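Review: Watier Bench Practice Guide for Manual Wire Work, 2nd edition
Posted August 2022

We build small wire assemblies by hand and feed them to an automated test cell at the end of the line. The cell is picky. If a lead sits a little too far out of its cap, the pick-up misses it and the whole tray stops. Our customer wanted a written standard for the hand work before the cell, and after looking at a few options we bought the Watier guide.

What you get

It's a spiral-bound book, a set of laminated cards for the bench, and a login for the file versions. The order number for the full set is 2611. The book is shorter than I expected, with 30 rules, each on its own page with a drawing of good work, a drawing of bad work, and a line saying who is allowed to sign off on an exception. The cards repeat the rules without the explanations.

The files come in two formats. One of them opens fine on our shop tablets. The other needs Vurus software, and I haven't tried it.

The rules themselves

Most of the book deals with what automation needs from the hand station in front of it. Strip length, lead spread, which way the parts face in the tray. That part is well done. The strip length pages give a limit at both ends, and they tell you to measure the lead after it has been handled, which our old sheet left out. Rejects at the cell from bad leads dropped by almost half once we put those pages into use.

The section on bench layout is stricter. Rule 14 wants loose parts in open bins on the side of the hand that picks them up, finished work on the opposite side, and nothing on the bench that isn't on the job card. Supplier bags are supposed to be emptied before the shift starts. Personal items go in a tray under the bench.

I think the rule is right, but it takes a while to get there. Our own stations already follow the left-to-right idea, with black caps on the left, the wires on a white board in the middle and finished assemblies piled on the right. The bags are another matter. A lot of the caps are still half inside theirs, and phones and bottles end up at the back of the bench.

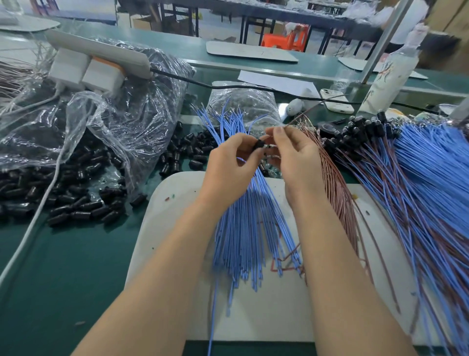

Scoring your own line

At the back is an audit sheet. You mark each rule as met, partly met or not met, and add up a score for the station. It takes a few minutes per bench. The sheet is clear, but it weighs every rule the same, so a phone on the bench costs you as much as a wrong strip length. We changed that in our copy.

Compared with Abreu

We used the Abreu handbook at our other site. It covers more of the robot side - guarding, stop buttons, who can enter the cell - and very little of the hand work. If your problem is people working next to a moving arm, get that one. Watier has only a short chapter on it and tells you to go to your local safety rules, as it should.

Complaints

The cards curl. Two of ours had split at the corner within a month.

The drawings are small, and several use gray for both wires. Our leads are blue and brown, and new people asked which was which.

There's no blank card for adding a shop rule. Jedow, who sold us the set, said one is planned for the December update, and I'd wait for that if you aren't in a hurry.

Would I buy it again

Yes, for the strip length and tray pages. Order extra cards, and go through the layout section with the people at the benches before you post it. Four out of five.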